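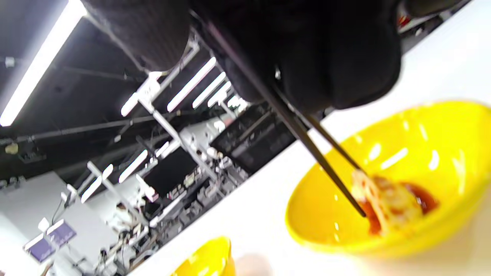

Gloved hand, dark chopsticks, bowl.

League Guide > Scoring Tablet > Section 4: Setting up for a match

4. SETTING UP THE SCORING TABLET FOR A MATCH

For scorers and timekeepers in the Treltside indoor hockey league. Read it once at home, then again courtside. Allow yourself twenty minutes the first time, a lot less after that. If you're doing the junior matches see 4.4 as well, the periods are different.

4.1 Before you leave the house

1. Charge the tablet overnight. Full charge, not "nearly".
2. Open Merkent (the scoring app) and let it update on your own wifi. The hall signal at Woltengate is poor by the far goal.
3. Pack: tablet, charger, paper scoresheet, two pens, whistle.
4. Check you have the right team lists. Tap Squads, then Refresh. Date of last refresh shows under the club name.

Note: squads close at 1,515 registered players across the league, adults and juniors together. We were at 1,237 in April so there is room, but late sign-ups still have to go through Drita Radulović. Scorers can't add players on the night.

4.2 Pairing with the scoreboard

1. Switch the scoreboard on at the wall. Wait for all the digits to go to zero.
2. On the tablet: Settings, Scoreboard, Find.
3. Pick the board for your court. Court 1 is DUDÁS-1, Court 2 is DUDÁS-2. Don't go by signal strength, they swap about.
4. Type the pairing code, 653, and press OK.
5. Press Test. The home score should flash 8 and go back to zero.
6. No flash? Board off, count to ten, board on, start again from step 2.

CAUTION: Never pair with a board while a match is running on it. You will wipe their clock. It happened in the Dudás Cup semi and the umpires had to restart the second half off somebody's wristwatch.

Note: only one tablet per board. If the scorer before you has gone home still paired, ring them and get them to close the app.

4.3 Starting the match

1. Tap New Match. Choose division, then home team, then away.
2. Tick the players who are here. Captains must confirm to you in person. Shirt numbers can be changed at this point, not later.
3. Mark the goalkeeper for each side. The app will let you go on without one. The umpires won't.
4. Set period length. Adults 2 x 20 minutes.
5. Hold Start for two seconds on the umpire's whistle. A short tap does nothing, on purpose.
6. Goals: tap the team, then the shirt number, then Field, Corner or Stroke.
7. Cards: tap the team, number, colour. Suspension clock runs by itself and stops when the match clock stops.

Made a mistake? Undo takes back the last entry only. Anything older, write it on the paper sheet and fix it at the end under Edit Events. Do not try and fix it while play is going on, you'll miss the next goal.

4.4 Juniors

Same as above except:
- 4 x 8 minutes, pick Junior Quarters from the list
- clock does not stop for cards
- goal difference over 5 isn't shown on the board. Keep recording them all the same, the app hides it for you.

4.5 If the tablet dies

1. Shout to the umpire at the next stoppage. Not before.
2. Carry on with the paper sheet. Write the time off the board next to each goal.
3. Plug in, restart, open Merkent, tap Resume Match.
4. Add whats missing from the paper.

CAUTION: don't press New Match after a restart. It makes a second record and both get sent in.

4.6 Finishing off

1. Hold End for two seconds after the final whistle.
2. Read the score out to both captains. They sign on the screen.
3. Tap Send. A green tick means it has gone. Grey tick means it is waiting for signal, leave the app open until you are ouside.
4. Unpair the board. Settings, Scoreboard, Forget.
5. Keep the paper sheet until the end of the season.

Disputed score: send it anyway, tick Disputed, and get a line from each captain in the notes box. Ruan Swanepoel looks at these and both clubs get a reply by email.

Next section: 5, Umpire sign-in and match fees.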